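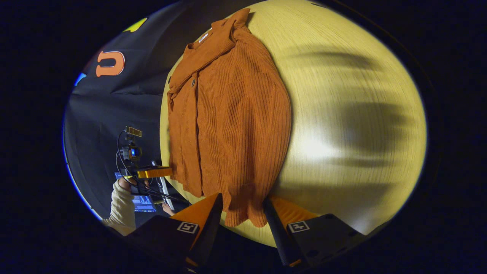
How long does it take to get through Findosness in a headset?

Two evenings, if you sit through every interview to the end. I skipped a few on my first visit and had to go back for them in August.

Findosness is a virtual reality documentary about a fishing town whose cannery closed. You stand in a kitchen, a net shed and a bus shelter, and in each place someone sits down across from you and talks. There are 4 rooms if you count the harbor, which has sound but no speakers. The director, Itsuki Takeda, recorded people at life size, and they look at you while they talk. I found that hard to get used to. I kept nodding.

The kitchen is the best part. A woman talks about her last shift and about how her sister stopped calling after taking a job at the Loltitz plant. She doesn't say who was right. The net shed is weaker. The man there has good things to say, but you can't turn the background noise down, and I lost whole sentences.

I had two problems with the app. The captions sit too low, so you read them or you look at the person. It also crashed three times in the bus shelter and sent me back to the menu each time. An update fixed the crashes. The captions are the same as before.

I wrote last winter about Nogueira, which does something similar with farm workers. That one lets you ask questions from a list, and I liked it less. I spent my time picking questions and forgot the answers.

Next I want to try the seated version of Findosness. My knees would prefer it.

Posted December 27, 2020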